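Section 2. Comparing End Effectors in the Simulated Workcell

2.1 Purpose of this section

This section describes how to set up and run a comparison between two end effectors on the Tadex dual-arm platform, using the simulation environment supplied with the controller software. It applies to the Satus five-finger hand and the Otitz parallel gripper. Other end effectors may be compared in the same way if a valid model file is available for each.

The procedure should be completed in simulation before either end effector is mounted on the physical arms. Results obtained in simulation do not replace the acceptance checks in Section 4.

2.2 Before you begin

Confirm that the following are in place:

Controller software installed and licensed on the workstation.
Model files for both end effectors copied to the tools folder.
The standard tabletop scene loaded without error messages.
A results folder with write permission for the current user.

Note: Model files issued before December use an older joint naming order. They will load, but the thumb and index finger commands will be exchanged. Replace them with the current files before continuing.

2.3 Loading the scene and the first end effector

1. Start the simulation environment and select Tabletop from the scene list.
2. Open the Tools panel. Assign the Satus hand to both the left and right arms.
3. Select Apply. Wait until the status line reads Ready.
4. Open the Objects panel and select one small produce item. Place it inside the open tray.
5. Set the random seed to 3,522. Record this value on the comparison sheet.
6. Select Overhead View. Check that the tray and the working hand are both visible.

Caution: Do not change the seed between end effectors. A different seed alters the starting position of the object and makes the two sets of results unsuitable for comparison.

2.4 Setting the approach

The approach is the path the hand follows from its rest position to the point at which the fingers begin to close. For small objects with a stem, the approach has more effect on the result than closing force, and it should be set first.

1. In the Motion panel, select the right arm as the active arm.
2. Set the left arm to Hold. It will keep its current pose throughout the trial.
3. Move the active hand to a position over the tray, with the fingers open.
4. Lower the hand in small steps. Stop before any part of the hand meets the wall of the tray.
5. Adjust the wrist angle until the thumb and fingers can close on either side of the object.
6. Select Save Approach and enter a name that includes the end effector and the object.

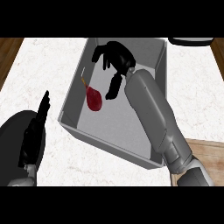 The saved approach may be replayed at reduced speed by selecting Step Through. Operators are advised to do this at least once for every new object. Collisions between the fingertips and the tray wall are easily missed at full speed, and the collision log lists only contacts that last longer than the reporting threshold.

If a collision is reported, raise the hand, change the wrist angle, and save the approach again. Do not correct the problem by disabling collision checking for the tray.

Note: The Satus hand requires more clearance above the object than the Otitz gripper. A single approach cannot be shared between them. Save a separate approach for each.

2.5 Running the trials

1. Open the Trials panel and load the saved approach.
2. Set the number of trials to 60.
3. Set Reset Object to After Each Trial.
4. Select Record Contacts and Record Joint Torque.
5. Select Run.
6. When the run has ended, select Export and save the file to the results folder.

Do not adjust the view, the lighting, or the object settings while a run is in progress. If the run is interrupted for any reason, discard the partial file and begin again from step 1.

2.6 Changing to the second end effector

1. Select Reset Scene. Confirm that the seed is unchanged.
2. In the Tools panel, assign the Otitz gripper to both arms and select Apply.
3. Repeat the procedure in 2.4 and save a new approach.
4. Repeat the procedure in 2.5 with the same number of trials.

Caution: The force limits for the two end effectors are stored separately. After a change of tool, open the Limits page and confirm that the values shown belong to the gripper now in use. Limits carried over from the hand will stop the gripper before it has fully closed.

2.7 Reading the results

Each exported file contains one row for each trial. The columns of interest for a comparison are Grasp Held, Peak Torque, Object Slip, and Time to Close.

A trial is counted as successful only when Grasp Held remains true until the end of the lift. A grasp that is lost during the lift is entered as a failure, even where the object falls back into the tray in its original position.

Compare Object Slip before comparing Time to Close. A parallel gripper will usually close sooner than a multi-finger hand, and a short closing time is of little value if the object turns between the fingers.

Where the results are close, repeat both runs with the second reference seed, 1,849, and report the two sets separately. Do not combine them into a single average.

2.8 Common faults

The hand does not appear after Apply is selected.
The model file is missing or has been renamed. Restore the original file name and reload the scene.

The fingers close in the wrong order.
An older model file is in use. See the note in 2.2.

The object moves before the fingers touch it.
The tray and the object overlap at the start of the trial. Raise the object slightly in the Objects panel and reset the scene.

The resting arm drifts during a run.
Hold was not selected for that arm. Stop the run, select Hold, and start again.

2.9 Records

Keep the comparison sheet, both exported files, and both saved approaches together in the project folder. Requests for additional object models should be sent to Agustina Daza, Technical Documentation, Henríquez, with the model number of the end effector and the version of the controller software.

Section last revised Wednesday, August 19, 2026.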